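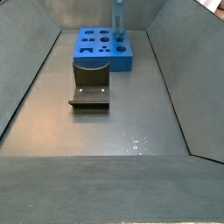 Foam insert for the parts box, glue it or leave it loose?

brastarum_bench
Blue foam block with the shape cutouts, sits near the back wall of the box. Dark gray cradle bracket in front of it, the one with the scooped top. Want to stop the foam sliding when I carry the thing. Glue? Tape? Need it done by Saturday.

kotico11
Dont glue. You will want it out to clean under. Double sided tape, two strips, done.

mumis_fan
Tape leaves gunk on a matte finish. Ask me how I know. Cut a second foam strip and wedge it behind.

brastarum_bench
Wedge could work. Dont want to squash the block tho, the star cutout is already near a round hole, not much foam between.

shopratt
Is the bracket screwed to the floor? I see two screw heads on the base plate, can't tell if they go through or just hold the upright on.

brastarum_bench
Just the upright. Base is loose too. Thats the next problem.

shopratt
Then fix the bracket first and let it block the foam. It's right up against it, overlaps the corner anyway. Two birds.

mumis_fan
Disagree. Bracket only covers the lower left, foam will just pivot around it. Had the same thing with a Tóth case, everything spun like a record.

shopratt
In a case you throw in a truck, sure. In a box you carry across a room, no.

kotico11
Also what are the white specks on the floor, lower right? If thats paint coming off, tape wont hold there. Wipe first, see what moves.

brastarum_bench
Havent checked. Might be crumbs off something I was sanding, 300 grit, made a mess. Will wipe.

mumis_fan
Looks like flaking to me. If so hit it with 300 again, respray, wait overnight. Then no tape for a few days.

kotico11
Overkill. Nothing sits on that corner.

lidless
And the tall clear blue piece standing at the back, does that stay in? Sticks up a lot. I'd take it out for carrying and lay it flat.

brastarum_bench
Yeah it comes out. OK plan: wipe floor, wedge behind foam, tape under bracket only. If it slides I'll do shopratts way and screw it down.

shopratt
You'll be back by May.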